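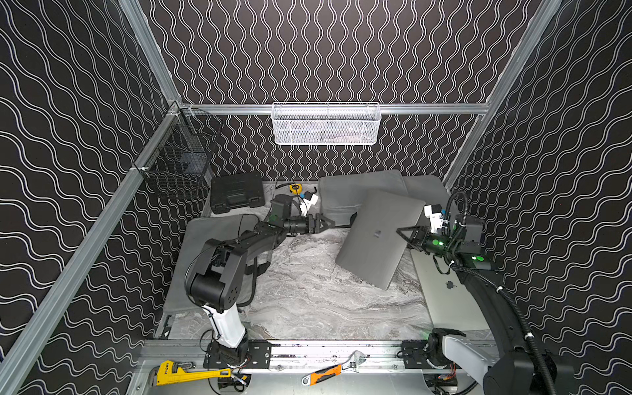

Two arms on a shared rail, the right one holding a laptop on its edge.

Embedded Software Engineer, Board Support and Drivers
Turkirel - Ginddale office
Full time, permanent
Posted 25 June 2021

Turkirel writes the low-level software that ships on other companies' boards. Our customers make processor modules, industrial controllers, gateways and metering equipment. They come to us when they have a new board and need a bootloader, a working kernel port, drivers and a build that their own team can maintain after we hand it over. We also maintain Aguirre, our small real-time kernel, which runs on parts that don't have the memory for Linux.

We are hiring one engineer for the board support group in Ginddale. The group has grown to 20 people across two offices, the other being in Brernville. You would report to Hazem El Idrissi, who leads the group and will be at both interviews.

What the work is

Most projects start with a schematic, a reference manual and one or two early boards. You will bring up the board, get a console, check the memory settings and work outward from there. A typical project runs for several months and has two engineers on it. You will usually have one main project and some maintenance work on older ones.

In the first year we expect you to work on:

Porting U-Boot and a current long-term support Linux kernel to customer boards
Writing and fixing drivers for serial ports, SPI, I2C, Ethernet and flash storage
Device tree work, including cleaning up trees that came from a vendor kit
Interrupt and timer code in Aguirre
Reducing boot time and idle power when a customer has set a target
Reviewing other people's patches and having your own reviewed
Writing the release notes and porting guide that go out with each delivery

The next large piece of work on Aguirre is memory protection between tasks on parts that have an MPU. The design was agreed in March and the first port is in progress. Whoever joins will take over the test side of this early on and move into the kernel code as they get to know it. The test suite has 2,529 cases at present. Many of them were written for a single-core part and need to be gone through before they can be trusted on anything else.

What you need

At least 5 years of paid work in C on embedded systems
Experience bringing up a board that was not an off-the-shelf development kit
Good working knowledge of at least one of Arm, MIPS or RISC-V, down to exception handling and caches
Comfort with an oscilloscope, a logic analyzer and a JTAG debugger
Git, and the habit of splitting work into patches that another person can read
Clear written English. Customers read what we write

Useful, but we can teach it

Yocto or Buildroot
Scheduler or memory management work in any RTOS
Patches accepted into an open-source kernel or bootloader
Enough Python to add to our build and test scripts
Reading assembly without looking everything up

A degree is not required. If you have one, list it, but we give more weight to the code you have worked on and how you talk about it. If all your work has been closed source, that is fine and is true of most of the people here. We will not ask you to show us code that belongs to a former employer.

What you will not be doing

This is not an application or cloud job. We don't write phone apps or web dashboards, and other firms handle that side for our customers. There is no on-call rota. Support requests come in through a ticket queue and are answered during office hours.

Where and when

The job is based in Ginddale. Boards, power supplies and test gear are here, and bring-up work has to be done at the bench. Once a board is stable and on the remote rack, much of the work can be done from home, and most of the group are in the office two or three days a week. During the first three months we ask you to come in more often than that.

Hours are 40 a week. Core time is 10 to 3 and the rest is up to you. There is some travel to Brernville, normally a day trip, and now and then a visit to a customer site. We give notice of travel and pay for it in advance.

Pay and benefits

Pay depends on experience and we will tell you the range in the first phone call, before you spend time on anything else. On top of salary:

20 days of paid vacation, plus public holidays
Health, dental and vision coverage from the first day
Retirement plan with a company match after six months
A yearly allowance for books, courses or a conference
Help with moving costs if you are coming from outside the area

We can take over an existing work visa for the right person. We are not able to sponsor a new one for this opening.

How we hire

There are four steps. The first is a half-hour phone call to go over the job and answer your questions. The second is a technical interview by video with two engineers from the group. We will send you a short driver the day before, with a few faults in it, and talk through it with you. There is no timed coding test and no take-home project.

The third step is a visit to the Ginddale office, where you will meet the people you would work with and spend an hour at a bench with one of them. The fourth is a call about the offer. We try to get through all of it in three weeks - longer if you need to arrange time off. Everyone who has an interview gets an answer, and feedback if they want it.

How to apply

Use the application form on the Turkirel careers page and choose "Board Support, Ginddale" from the list. Attach a resume as a PDF. In place of a cover letter, please write a few paragraphs about a hardware or software fault that took you a long time to find, and how you found it. Leave out customer names and anything covered by an agreement.

Questions about the job can be sent through the same form, marked for Hazem El Idrissi. If you need any changes made for the interview or the office visit, tell us on the form or in the first call and we will arrange it.

We read applications as they arrive, and the opening will stay on this page until it is filled. No agencies, please.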